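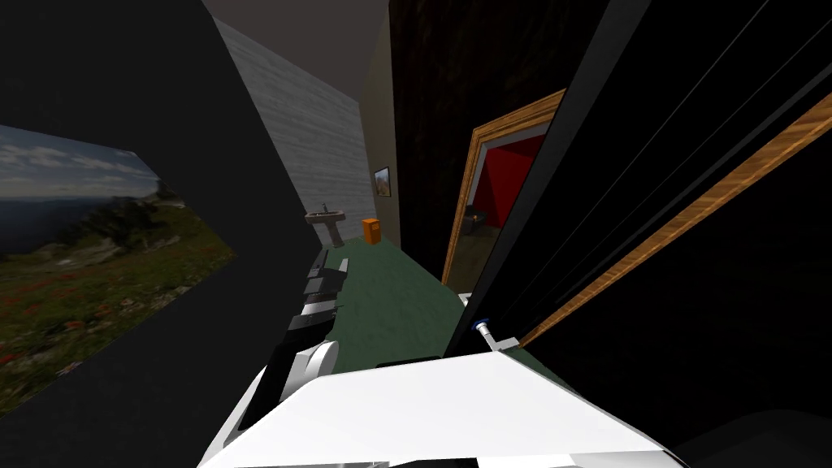 Quick one, kettle's on. The hall. Still the hall. Quote came back at £2,230 for plastering and paint, which, no. It's a corridor. You walk down it. I've been wanting to go dark in there for ages and everyone says dark makes a narrow space worse, but look at the passage up top, big black panel one side, tall black surface on the other, and I'd live with that happily. Narrow is narrow. Might as well be moody.

So I'm doing it myself. Rang the second lot (Brindent, over in Pindemard) and they'd do the plaster only for £797, me on the painting. Much better. They want 400 up front and can't start till February, so the bare patch by the meter stays untill then. Fine. I've hung a coat over it.

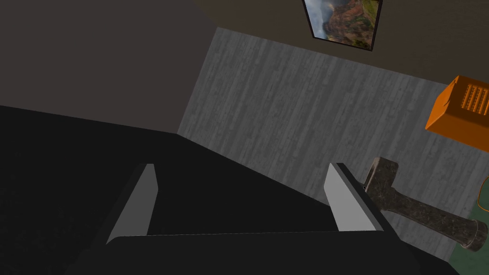
Meanwhile, sanding. So much sanding. Dust in the butter. I did the skirting first and then read you should do it last, so that's getting done twice. Four sample pots so far, all called something like slate or soot, and on the wall they're the same colour. Bought the cheap roller, regretted it, went back for the better one. Same shop, same lad on the till.

Floor next. Can't decide. Plain would be easier to live with but I keep going back to the pattern. 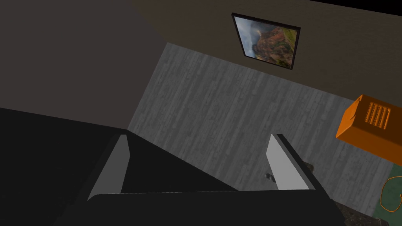
Plank floor in muted grey with darker seams.

Right, tiles can wait, got to get to the tip before it shuts. Will post the skirting when its dry.

Posted in: Home, DIY, Moaning

You might also like
- The stair carpet comes up
- Why I own three spirit levels
- Kitchen taps, part two

We use cookies to make this site work. By carrying on you're OK with that.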